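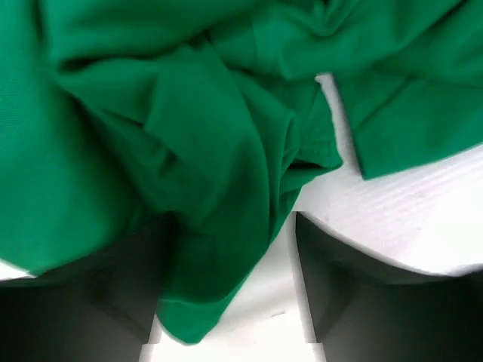 Why does the sourdough at the Pernton bench keep coming out flat when the same flour works fine at Grurham? Mostly the water temperature, I think, and a little bit the fact that I keep shaping too late.

October, bake bench notebook, morning

Started at 5 this morning with the starter from the big jar (the Grurham line, fed last night before I left). It had doubled and was just beginning to dome down in the middle, so a touch past its best but plenty lively. Smelled like yogurt and green apple. I used 300 grams of it for the whole batch, same as the last three tries, so that's one thing I haven't been messing with.

The tap water here is a lot colder than at Grurham now that the weather has turned. I had been going by feel, which is dumb, and when I finally stuck the probe in it I felt pretty silly. Everything I wrote down over the summer was for a dough that started warm! So this time I warmed the water in the kettle first and mixed it back down until the dough itself read 77 after mixing. No salt for the first half hour, then salt in with wet hands, then folds.

Folds went like this: first one sloppy, dough tearing a little on the second pull. Second one much better. By the third it was holding a shape in the tub and had that jiggle when you bump the table. I skipped the fourth because it didn't need it, and also because I was on the phone with the mill about the late Sutherland order (still late, they say it's on a truck, they said that last time too).

Flour notes, so I stop asking myself this every week. The Sutherland bread flour takes more water than the Girkitz. With the Girkitz I have to hold back a good splash or it turns to soup by the second fold. Today was the last of the Sutherland bag plus a scoop of Girkitz whole wheat, and I'd do that mix again in a heartbeat — it's sweeter and the dough has a nice sandy color to it.

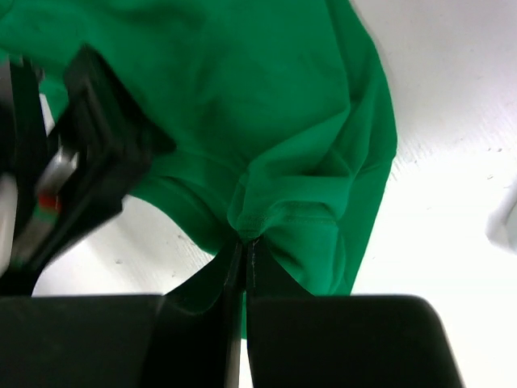

Green cotton on the white tabletop.

Shaped at 11, earlier than I wanted to. The rule I've been using (wait until it doubles) is a leftover from a recipe for a much cooler kitchen, and by the time mine doubles it has no strength left for the oven. This time I cut it off well before that, with bubbles showing along the side of the tub and the top just rounded. It felt almost too tight on the bench. Dusted with rice flour, into the long baskets, seam up, covered, in the fridge.

One loaf I held back and let proof on the counter so I'd have something to compare today. Baked it in the small oven with the lid on for the first part. It came up! Not a monster, but a real ear on one side and the bottom didn't spread out like a pancake. Crust a bit pale because I got nervous and pulled it. Crumb is on the tight side near the base and open up top, so I'm guessing it could have used another half hour on the counter. Flavor is mild, no surprise with no fridge time.

Things I want to try next, in no particular order: same dough temp with straight Girkitz and less water, just to see if it's the flour or me. Leave the lid on longer. Score deeper and at a lower angle, because I keep going straight down like I'm slicing a tomato.

Also the scale is drifting again. I put the same tub on it twice and got two different readings, so if anyone else is using the Pernton bench, please zero it every time, and swap the batteries if you get to the store before I do.

The rest of the batch stays in the fridge overnight. Oven on first thing, stone on the middle shelf, and I'll write up the crumb on the next page once they've cooled.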